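Clorkside Home Skills, handout 2: The bedroom floor and what lands on it
Tutor: Imogen Holroyd

Welcome back, everyone, and I hope the kettle behaved itself for you at break. We are moving on from kitchens to bedrooms, which I always look forward to (small ones especially, where a bed, a bedside cabinet and a basket have to share one bit of floor and still leave you room to walk through).

Start by walking your usual path from the door to the bed, and pick up whatever you meet on the way. Small things go into the basket first, and you can sort them properly later.

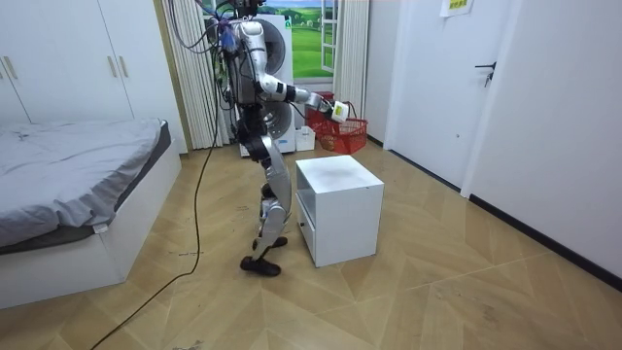
When should the floor be swept?
Last of all, once the bed is made and the surfaces are wiped, so that the dust you knock down gets swept up too.

For a wooden floor, follow the planks with a soft broom, then use a well-wrung cloth. Wipe the top of the bedside cabinet with a second cloth, and do please remember its shelf! Bring your room sketch next time; Ronaldo has squared paper if you need some.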